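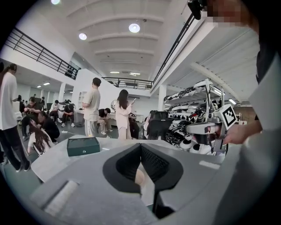

Relatório de andamento, segunda parcela
Projeto de recolha de cantigas de trabalho e receitas do vale
Para: Fundo Tollcombe, a/c Damián Gallardo
7 de agosto de 2018

Caro Damián,

Prometi um relatório curto e já sei que não vou cumprir, por isso vá buscar um café. Desde a última vez que lhe escrevi aconteceu bastante coisa, quase toda boa, e uma ou outra que me tirou o sono (já lá chego, está mais abaixo, na parte do dinheiro).

Começo pelas gravações, que é o que o senhor me pergunta sempre primeiro. Temos neste momento 358 registos catalogados, entre cantigas, rezas, lengalengas, receitas ditadas de cor e conversas soltas que não cabem em gaveta nenhuma mas que eu não tive coragem de deitar fora. Em abril o catálogo ainda era um caderno meu, cheio de setas e abreviaturas que nem eu percebia ao fim de uma semana. Agora está tudo numa folha única, com local, nome de quem canta ou conta, quem gravou, duração e um campo de observações que o Maximiliano Sepúlveda insiste em preencher com comentários sobre o vento. Tem razão, coitado – há três tardes inteiras em Jorari em que se ouve mais vento do que gente.

Fomos a Jorari mais vezes do que estava previsto no plano e explico porquê. A ideia era passar lá um fim de semana, gravar as mulheres que ainda sabem as cantigas da monda e seguir caminho. Só que a primeira sessão abriu uma porta que não esperávamos: duas irmãs começaram a discutir a letra de uma cantiga, uma dizia «rio», a outra dizia «trigo», e a discussão levou-as a uma terceira versão, aprendida com uma tia que tinha ido servir para Paredes. Fomos então a Paredes atrás da versão da tia! Encontrámos uma sobrinha-neta que canta a cantiga com uma melodia diferente e quase o dobro das quadras. Deixei as três versões transcritas lado a lado e acho que é a melhor página de todo o trabalho até agora.

As receitas estão mais atrasadas. Gravar é fácil, passar a escrito é que é um castigo. As pessoas dizem «deita-se a farinha que a massa pedir» e uma pessoa fica ali, de lápis na mão, sem saber o que a massa pediu. Decidi, depois de muita volta, manter as medidas tal como foram ditas e juntar ao lado uma versão testada em casa, com gramas e minutos. Já testei o bolo de azeite, o caldo de castanhas e umas papas de milho que ficaram uma argamassa. Vou repetir as papas. A dona da receita riu-se muito quando lhe contei e disse que eu tinha mexido para o lado errado, e não consegui perceber se falava a sério.

Quanto às sessões públicas, fizemos duas, como estava no contrato. A de Jorari encheu o salão e acabou tardíssimo, com metade da sala a cantar por cima das gravações, o que do ponto de vista técnico foi um desastre e de todos os outros pontos de vista foi uma alegria. A de Paredes foi mais fraca. Calhou na mesma noite do jantar dos caçadores e aprendi que, antes de marcar o que quer que seja em Paredes, se pergunta primeiro pelo jantar dos caçadores. Ainda assim ficámos com contactos de gente nova, incluindo um senhor que tem cassetes gravadas pelo pai nas vindimas. Ele não as empresta, mas deixa-nos ir lá a casa ouvi-las e copiá-las, e já temos data combinada com ele.

A escola de Paredes também se juntou, coisa que não estava no plano. A turma mais velha vai recolher adivinhas junto dos avós durante as férias e entrega-nos tudo no regresso às aulas. Preparei uma ficha simples para os miúdos preencherem, sem palavrões técnicos, e pedi autorização escrita às famílias. Se vierem muitas adivinhas repetidas, tanto melhor, que é nas diferenças pequeninas que isto tem graça.

Agora o dinheiro. As contas completas seguem em separado, com os recibos digitalizados, mas deixo já o essencial. Gastámos mais do que o previsto em deslocações, pelas razões que contei, e bastante menos em alojamento, já que em Jorari nos ofereceram dormida e não houve maneira de recusar. Uma coisa quase compensa a outra. O problema a sério foi a impressão do caderno. A tipografia com quem tínhamos orçamento fechado deixou de trabalhar com o papel que escolhemos e o novo preço era um susto. Pedi outro orçamento à Skastel, que imprime tiragens pequenas, e ficou dentro do que temos desde que o caderno perca as páginas a cores do meio. Gostava da sua opinião antes de aceitar. Eu cortava as cores sem grande pena, mas sei que o Fundo fazia gosto nelas.

O atraso total em relação ao calendário é de seis semanas. Quatro vêm das transcrições e as outras duas das idas e vindas com a tipografia. Não peço mais verba, peço só que a entrega final passe para o fim do outono. O Maximiliano acha que conseguimos antes, mas ele também achava que as cassetes se copiavam numa manhã.

Falta ainda resolver a questão dos direitos. Quase todas as pessoas assinaram a autorização para o arquivo e para o caderno, mas algumas não querem a voz na internet e eu quero respeitar isso à risca. Proponho duas cópias do arquivo: uma completa, para consulta presencial na biblioteca, e outra só com os registos autorizados, para pôr em linha. Dá mais trabalho a organizar, dá sim senhor, mas fico muito mais descansada. Há uma senhora que só autorizou as rezas depois de eu prometer que não as ouvia de noite, e tenho cumprido.

Para os próximos meses, a lista é esta:

Copiar e catalogar as cassetes das vindimas.
Acabar as transcrições de Jorari, a começar pelas da monda.
Repetir as papas de milho e testar as receitas que faltam.
Fechar a tipografia, com ou sem cores.
Receber as adivinhas da escola e escolher as que entram no caderno.
Voltar a Paredes para uma sessão como deve ser.

Se puder vir à sessão de Paredes, avise com tempo e eu arranjo-lhe onde ficar. As irmãs de Jorari já disseram que vão, cada uma com a sua versão, e a sobrinha-neta também. Levo o gravador e pilhas a dobrar – da última vez ficámos sem elas a meio de uma quadra e ainda hoje me custa.

Fico à espera da sua resposta sobre as cores e sobre a nova data. O resto vamos falando pelo telefone, como de costume.

Um abraço, e obrigada pela paciência,

A coordenação do projeto

P.S. O bolo de azeite seguiu pelo correio. Se chegar esfarelado, com leite ainda se come muito bem.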